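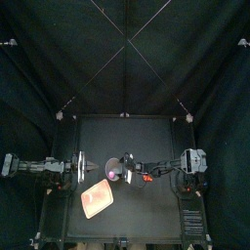
In Favour of Black Cloth
Tomomi Ogura, November 2024

I want to make a case for black fabric as a building material. I mean the cheap, heavy, slightly shiny stuff that gets bought by the bolt and hung from whatever will hold it. I love it, and I think we should be putting up far more of it in the places where we work.

My conversion came at Indside, the shared workshop where I've rented a bench for two years. The room is painted white from floor to ceiling, and people who come through on a tour always say how bright and open it feels. It is! It's also a terrible place to look closely at anything small. Light comes off every wall, your neighbour's orange hoodie turns up in the side of whatever you're polishing, and every time someone walks to the kettle your eyes go with them.

In October I hung black cloth on three sides of my bench. I bought 12 metres of it, more than I needed, and spent $214 including the clamps, and it took me one evening (most of that was hemming, and the hems are still crooked). I sat down the next morning and the difference was wonderful. The bench was suddenly a place. I could see a scratch on a clasp that I had been hunting for under three different lamps.

Photographers and theatre people have known all this forever, of course. Black soaks up stray light, so the only light you have to think about is the light you put there. What I hadn't expected was how much calmer it would make me. A white wall has switches on it, and scuffs, and a calendar, and the ghost of a poster. Hanging cloth has folds and that's about it, and the folds change a little whenever you brush past. I find them very good company.

The same goes for the top of the bench. There's a strong fashion for pale timber, and I understand it, because pale timber looks lovely in a catalogue. But try picking out a silver screw on blond birch under a ceiling light. A matte dark grey top is so much kinder. Metal stands out on it, so does paper, so does thread in nearly every colour I use. Glossy black is no good at all, mind you. My old Rangel table was glossy and I spent years looking at the underside of my own chin.

I've heard the objections. A friend at Seslow said it must be like working in a wardrobe, and I'll grant that on a July afternoon it gets close in there. Black shows lint like nothing else, so a clothes brush now lives on a hook by the stool. The cloth creases the moment you fold it and the creases never quite drop out. I stopped minding after a week. And anyone hanging fabric near lamps should pay extra for the flame-retardant kind and keep it well back from the bulbs.

Some people will tell me to build a proper booth. Pluteck quoted me $537 for a panel kit, and I'm sure it's very nice, but panels stay where you put them. Cloth on a few clamps can come down on a whim. I moved the left side out by a hand's width last week so I could bring in a bigger lamp, and it took as long as making toast.

So hang some up! Do one corner of the garage or the end of the sewing table, and use an old bedsheet dyed black if that's what you've got. Leave it a fortnight before you decide.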